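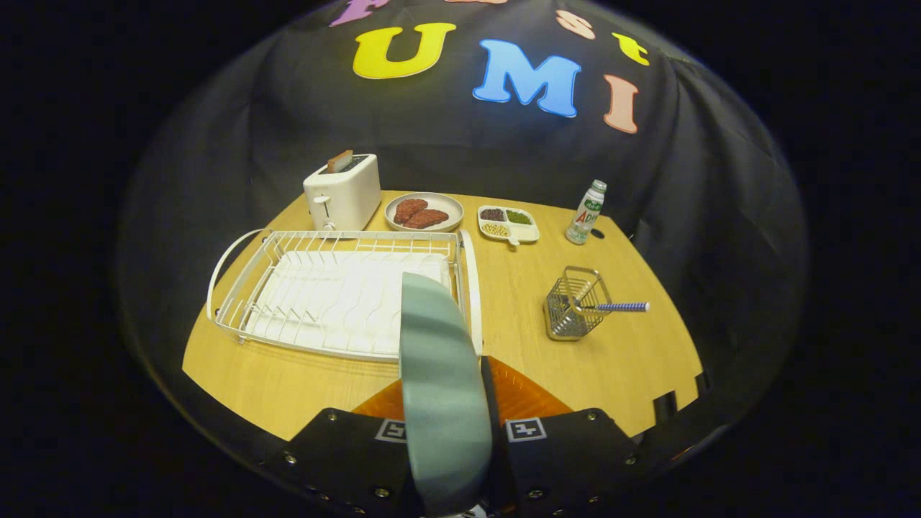 Re: Puppet show at Wollstead Hall, extra seats
1 min read

Gebremedhin Demissie wrote:
> Is the March show sold out already? My two are asking daily.

We've added 50 more seats, so bring them both! The Trollon puppeteers do the whole river crossing with shadow puppets now — Niva the otter gets her own song — and the second half is even better than last year's (the moon dance!). Doors open 11 am, row F has the best view of the strings.

Reply to me and I'll hold two for you.

Dougal Drummond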